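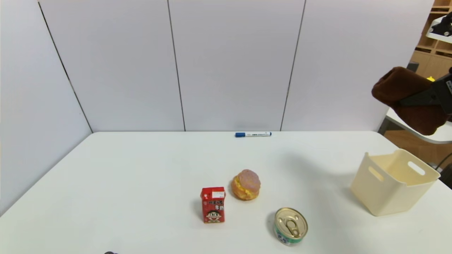

A marker pen, a cream puff, a red milk carton, a tin can and a cream-colored basket on a white table.

Destix Opens Shared Break Room Program to All Tenants at Baird House

MILDEN, November 13, 2019 — Destix, the office services company, will offer its shared break room program to every tenant at Baird House beginning next month. The program was first tried on the second floor in June and covers tables, storage baskets, table cloths, recycling and the daily clearing of shared surfaces.

Baird House has 30 tenant companies and 700 people working in the building. Until this year each floor looked after its own break room, and the arrangements differed from one floor to the next. Two floors had no recycling point at all.

"Most of the complaints we received were about small things left on tables," said Ishbel Chisholm, building manager at Baird House. "Food packaging, pens, coffee capsules. People wanted to sit down with their lunch and there was no space for the tray."

Under the program, each break room table is given a plastic basket for items that belong somewhere else in the building, such as pens and markers. Food packaging does not go in the basket. Cans and milk cartons go to the recycling point by the door, and open food is to be eaten, taken away or put in the refrigerator by 4 p.m. A cloth is kept with each basket for wiping down. Baskets are checked every morning before the building opens, and anything left in them is taken to the front desk, where it is held for a week.

Destix ran a survey of second floor staff at the end of the trial. It received 261 replies. Of those, 125 asked for clearer instructions on coffee capsules, more than on any other subject.

Used capsules will now have their own container beside each machine. Staff are asked to let capsules cool before dropping them in and to leave the lid closed. Unused capsules found on tables will be put back in the drawer if they are undamaged.

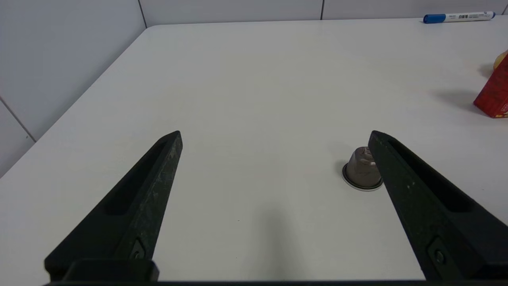 A coffee capsule standing upside down on a tabletop. Capsules were the most common subject of questions in the staff survey.

"We thought the cartons would be the problem and we wrote half a page on cartons," said Sorcha Niven, program manager at Destix. "The questions that came back were nearly all capsules. Can the foil stay on, does it matter what they are made of, who empties the container. The new guide answers those on the first page."

The guide, called Iltent, is a four-page booklet with one page for each type of room in the building. It will be handed out to tenants along with a card for the wall above each table. Leonor Peixoto of Destix wrote the guide with input from the second floor tenants, who asked for larger type and a shorter section on refrigerators. A version for meeting rooms, where whiteboard markers tend to go missing, is planned for next year.

Tenants can join at no added charge through their existing service agreement. Those who prefer to keep their own arrangements may do so, but will still be asked to use the shared recycling points — the building's collection contract covers all floors.

Zainab Bako, whose accounting firm took part in the trial, has already signed up for the full program. "The basket gets used. I have found my own pens in it twice," she said.

Tenants who want to take part should return the form sent out with this month's building newsletter. Printed forms are also available at the front desk.

About Destix

Destix provides cleaning, supplies and room services to shared office buildings in Milden and nearby towns.

Media contact: Beathag MacRitchie, Communications, Destix, Milden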